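**Call for participants: hand-held gripper build, Feritdale shared workshop**

Posted May 30, 2024

The Feritdale workshop is looking for people to help build, test and revise a hand-held two-finger gripper. The work is unpaid. Parts, filament and bench space are covered. We have places for up to six people, and previous robotics experience is required for one of them only (see Role C).

## Background

The project began in March as a home build and moved to the shared workshop when it outgrew a kitchen table. The tool is carried by a person, has a camera mounted behind the fingers, and is used to record small-parts handling: picking up fasteners, sorting them, putting them back in a divided box. The recordings go to a bench arm that carries the same fingers. The arm runs on a Trondska controller board and a set of scripts we call Issahaku, both of which have open faults listed in the workshop log.

So far we have 2,516 recorded picks. More than 400 of them are unusable, mostly on account of finger flex or a pad that shifted under load. We would like a finger that fails less often before we record any more.

## Present state of the hardware

The fingers are printed in a dark green filament and bolted to brackets through threaded inserts. Each finger carries a textured pad on its contact face. The pads grip well on screws and poorly on flat washers, and they wear at the lower edge first. Revision 19 is the current one. Revisions 17 and 18 had thinner walls and should not be used for new recordings – both are still in the parts bin, so check the number before fitting.
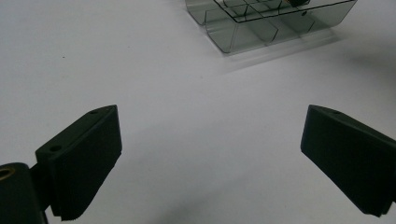
Alignment is the other open problem. The two contact faces should meet flat when the grip closes. On the current build they meet at the tips first, and the gap at the base depends on how hard the handle is squeezed. A stiffer linkage has been drawn but not printed.

## Roles

**Role A: Printing and fitting (two people).** You will print fingers from the supplied files, set inserts with a soldering iron, cut and glue pads, and log each assembly. You should be able to use calipers and follow a written procedure.

**Role B: Recording (three people).** You will carry the tool and run pick-and-place sets at the bench. Sessions last two hours with a break. The tool gets heavy on the wrist, and anyone with a hand or wrist injury should choose another role. Left-handed participants are wanted; all sets so far were made by right-handed people.

**Role C: Software (one person).** You will fix the time offset between the camera and the grip sensor, then move the log format to plain text. Python is needed. Please have worked with at least one real robot arm.

## Wear test

Once the new linkage is fitted, each pad material will go through 1,000 closures on a dummy part. The Dellau test rig does the cycling, but someone has to inspect and photograph the pads at set points. This is shared between Roles A and B.

## Terms

- One evening session per week for ten weeks. Missed sessions can be made up.
- Workshop safety briefing before first use of the printers or the arm.
- Hands and forearms will appear in recordings. Faces are kept out, and any clip that shows one is deleted.
- Design files will be released at the end under an open license. Contributors are credited by name unless they ask otherwise.

## To apply

Leave a note in the project tray at the front desk with your name, a contact, the role you want and the evenings you can't do. For Role C, add a short account of one fault you traced and how you fixed it – half a page is enough. Places in Roles A and B are filled in order of receipt.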